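Gustik project: what we got out of the Gerkano open day

Report 2, written up by Fengying Li. The other half of the project is Kianoush Mazandarani, who read this through and took out some of my exclamation marks (not all of them).

Why we went

If you read our first report you'll know that Gustik is our second-year project, a small tabletop arm that is meant to set out crockery for someone who can't easily carry things. At the time of that report it could pick up a foam block and, on a good day, put it down again. We were completely stuck on the gripper. Kourosh Shirazi, our supervisor, told us to stop redesigning it for a bit and go and watch people who do this all day, and he got our names on the list for the open day at Gerkano.

I was expecting a lot of posters. There were a few posters! But mostly you stood next to a table with two arms on it and watched them work, and you could ask whoever was on duty anything you liked. We had Bijan Bagheri for nearly the whole afternoon and he was very patient with us, even when Kianoush asked the same thing about cable routing three different ways.

The demonstration

The job was laying a serving tray: plate, bowl, mug, napkins, cutlery. It sounds like nothing, and then you try to write it down as steps (we did, on the bus there, on the back of the timetable) and you find you've left out half of it. Which arm goes first? What if the bowl is already on the plate and the plate is in the wrong place? Do you lift the bowl off or move both together? Our bus version had eleven steps and Bijan read it and crossed out two and added a lot more.

The team had started on the job in October and had 3477 recorded goes at it by the time we came. Of the last 200, they counted 134 as good, meaning everything ended up where it should and nobody had to step in. I loved that they just told us that number. It was written on a whiteboard by the door with the bad ones listed underneath by cause, and cutlery was well ahead of everything else.

Cutlery was what I really wanted to see, as our own gripper can't get hold of a fork at all. A fork lying flat on wood gives you almost nothing to grab. Bijan's advice was to come down more slowly than feels sensible, let the fingertips touch the table, and only then close. He also said to stop using our nice identical lab spoons and buy some with chunky handles first, get that working, and make it harder later. We went straight to the charity shop when we got back.

The other thing I wrote down in capitals was PARK THE SPARE ARM. When only one arm is needed, the other one goes back to its own side and stays folded until it has a job. In our simulation we'd been letting both arms hover in the middle the whole time, looking keen, and then wondering why they kept clashing. It took Kianoush one evening to change and the clashes have nearly gone.

Cables came up as well (see above, three times). They run them down the side rails so that the middle of the table stays usable, with a loop of slack near the wrist. How much slack is apparently something you learn by pulling a connector out. We have since learned it.

Getting to drive it

Near the end visitors could have a turn at guiding the arms by hand. I got the bowl! It took me ages, and I kept forgetting that closing my hand meant closing the fingers, so I'd relax and drop it. Kianoush was much better and was a bit unbearable about it on the way home. What surprised me was how little I looked at the actual table. The wrist camera view was far more use for the last few centimetres, and the view from overhead only helped for working out which bit of tray I was aiming at. We'd only budgeted for one camera on Gustik, fixed to a post. We've now asked for a second one at the wrist.

Tray laying at Gerkano
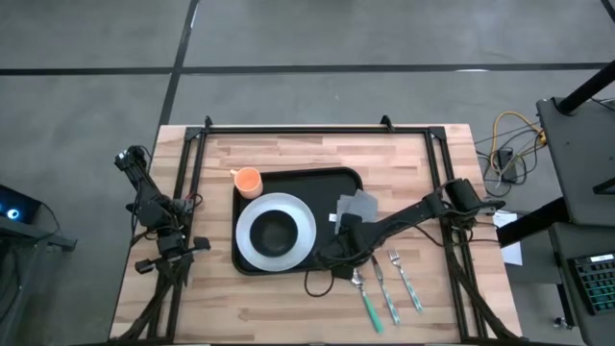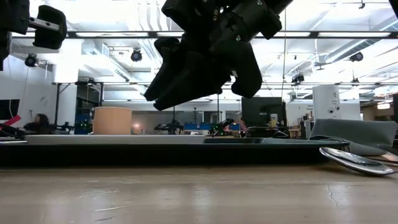
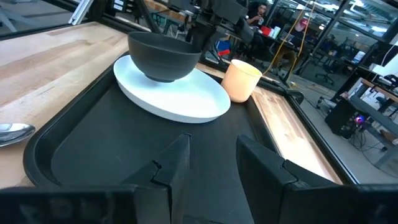
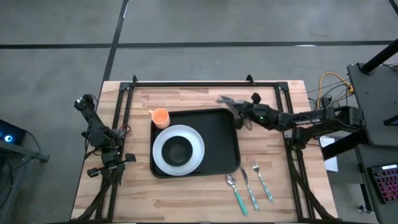
Page last changed: Aug 14, 2021

What we've changed on Gustik since

The gripper has new fingertips, thinner at the end and with a bit of rubber on the inside. Shahram Zarei in the workshop cut them for us and then cut them again when I got the hole spacing wrong. They close on a chunky spoon most times we try it. Forks are still hopeless.

We've moved to a proper tray with a raised edge. I'd been laying things out on a sheet of paper with circles drawn on it, and of course the paper slid about, so we were never sure if the arm had missed or the target had moved.

There's a whiteboard now too, with our own list of what went wrong and how often. "Dropped it" is not allowed as a cause, you have to say why.

Still to do: the wrist camera (waiting on the order), a better way of holding the mug than squashing it from both sides, and napkins, which we haven't dared touch. Kourosh wants a run of the full tray on video before the next report. If anyone on the course has a spare clamp mount for a small camera, please leave it in the Gustik box on the bottom shelf with your name on, and I'll bring it back.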